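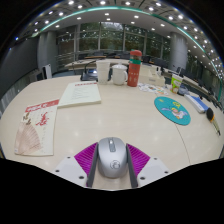
A silver computer mouse above a cream-white conference table.

Maneo opens recipe contest for quick family dinners

FLOLCOMBE, 19 March 2018 — Maneo, the publisher of simple cookery books for busy homes, is inviting home cooks to send in their best weekday dinner. The contest is open to everybody over 16 and there is no fee to enter.

Each recipe must feed four people, use no more than eight ingredients and be ready in less than an hour. Salt, pepper, water and cooking oil are not counted. Baked pasta, soups, stews and tray bakes are all welcome, and also dishes without meat.

Last year the contest received 147 recipes, and 83 of them were printed in the book "Supper Before Seven". The most popular was a potato and leek bake with mustard crumbs, sent by Damilola Ezeani, who is now one of the judges.

"I am looking for food which a tired person can cook," said Damilola Ezeani. "If the sauce needs three pans, I will probably not make it on a working evening. But a good cheese crust — this I will always forgive."

The cook of the winning dish will receive a set of Kamero baking dishes and a day in the test kitchen of the Doležal cookery school, where the recipe will be prepared for the new book. Two runners-up will each receive a copy of the book.

"We test every recipe in a normal home oven," said Sugeng Nasution, editor at Maneo. "Please write the size of your dish and the oven temperature. Many good recipes came to us last year without them."

Entries can be sent by the form on the Maneo website until the end of March. The first printing of the new book will be 1,000 copies.

Press contact: Sugeng Nasution, Maneo, Flolcombe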